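The Sweater Pile

By Radwa Metwally
January 18, 2020

Every January I tell myself I'm going to deal with the sweaters, and every January I get as far as dragging them out of the hall closet and dumping them on the floor before somebody needs a snack. This year I finished. I want that on the record, and I want to tell you how, because three of you wrote in after my August column on linen closets and asked what on earth to do about knits.

First, the closet itself. We live in an old two-bedroom in Jomgate with exactly one closet that isn't already full of strollers and paper towels, and it's 20 inches deep. Twenty! A hanger barely fits in there sideways. When we moved in I hung everything anyway, sweaters included, and by spring my favorite gray cardigan had little shoulder horns like a baby goat. So the rule in our house is that knits get folded. My mother told me this when I was nine and I ignored her for a good 25 years (sorry, Mama).

The trouble with folding is that most of us learned to do it for T-shirts, and a sweater isn't a T-shirt. It's fat and it slides around, and the sleeves have a life of their own. I used to fold mine in half and tuck the arms under wherever they'd go, and by the end of the week the stack would be lying on its side in the dark like something that had fainted.

What fixed it for me was a Saturday class at Negi, the little yarn shop up the hill from the library. I'd signed up to learn darning. We did darn, a bit, but the woman teaching it spent the first half hour on how to put a sweater away, and I took more notes on that than on anything else. She lays it face down, smooths it from the middle outward with flat hands, and brings one sleeve straight across the back at the shoulder line. Then she turns the sleeve down so the cuff points at the hem. Same on the other side, then the sides in, then thirds from the bottom. You end up with a fat little loaf that stays shut. Pick it up by the fold and nothing flops out!

Where you do this matters more than I thought. The bed is too soft, and everything sinks and you end up folding the comforter into it. Our kitchen table is too small and usually has jam on it. I've been using the kids' foam play mat, the white one with the teal clouds, and it's the best folding surface in the apartment. It has just enough texture to hold the wool still while you fuss with the other side, it's kind to your knees, and you can spread a whole grown-up sweater out flat with both arms flung wide. Do sweep it first. I'm always finding cracker.

The sleeves are still where people go wrong, me included. If you hold one up in the middle it bunches at the elbow and you get a lump in the finished stack. Take it by the cuff instead, and lift it a little before you bring it over.
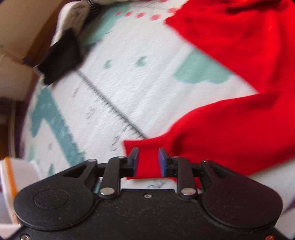 And go easy. You aren't pulling the thing tight, you're only walking it across. Wool that gets yanked on will remember it, especially at the ribbing, and then you've got a bell-shaped wrist that dips in the soup.

Red ones I keep separate. I have a thing about red, ever since a washing disaster in college that turned an entire load the color of canned salmon, so anything red gets its own cotton bag and its own spot on the left side of the shelf. My sister says I'm being superstitious. My sister also has pink socks.

For storage I tried the stacking bins from Jusell, which looked gorgeous and were an inch too deep for my closet (measure, please, I beg you), and then a set of 2 canvas shelf dividers from Tidow that I love very much. They stand up between the piles and keep the whole business from leaning. I get 8 sweaters to a section if they're regular knits, fewer if my husband's big fisherman one is in there, and he will not hear of it living anywhere else.

Cedar, yes, but the blocks, and sand them when they stop smelling. Don't store anything you've worn without washing it. Moths like us better than they like wool, is how the darning teacher put it, and I've thought about it every night since.

Next month: mittens, and where the other one goes.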